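Home Forums Simulation Reviews Search Log in
This site uses cookies to keep you signed in. Accept Settings

Lamex bin-and-rack simulation pack (Gilard): worth the license?

hkushnir
Trial license since March, mostly for pick-and-place policy work. Version 11 on one workstation. Notes in the order I hit things:

1. Import is clean. The arm, table, rack and bins load as separate assets, and the default start pose leaves the fingers open toward the bins.
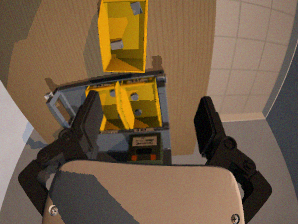

2. Collision meshes on the bins are too coarse. The inside walls behave as if they were thicker than they render, so a finger that looks clear can still register contact.

3. Episode export works. I have 3,686 episodes on disk and no corrupt files.

pylyp_m
Disagree on item 2. The coarse mesh is the default, and there is a fine one in the asset settings. It costs frame rate, but not enough to matter below 2,000 episodes a night.

hkushnir
I tried the fine mesh. Contact on the outer walls improved. With two bins in adjacent slots I still get false contacts at the divider.

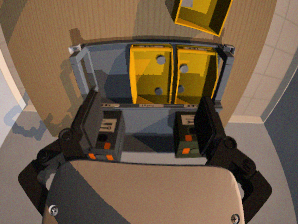 Rack with two bins side by side, fingers open

z_fedoruk
Same result on version 10 at Iltmont. We replaced the bin mesh with our own and kept the rest of the pack. The rack model is good – slot spacing matched our drawing without edits.

pylyp_m
If you have to replace the mesh, the price is hard to defend. Symonenko sells a plain rack set for less, and you can bring your own arm.

olesia_s
The plain set has no wide view preset. We use the Lamex one for checking where a loose bin sits on the table relative to the rack, and it saves setting up a second camera for every layout.

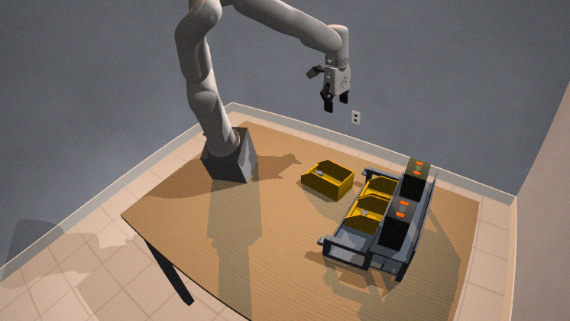

Can the trial license be moved to another workstation?
Once. Release it from the license panel on the old machine first, then activate on the new one. After that you need to write to Gilard support.

hkushnir
Thanks. I will test z_fedoruk's approach with a replacement bin mesh before the trial ends and post the contact logs.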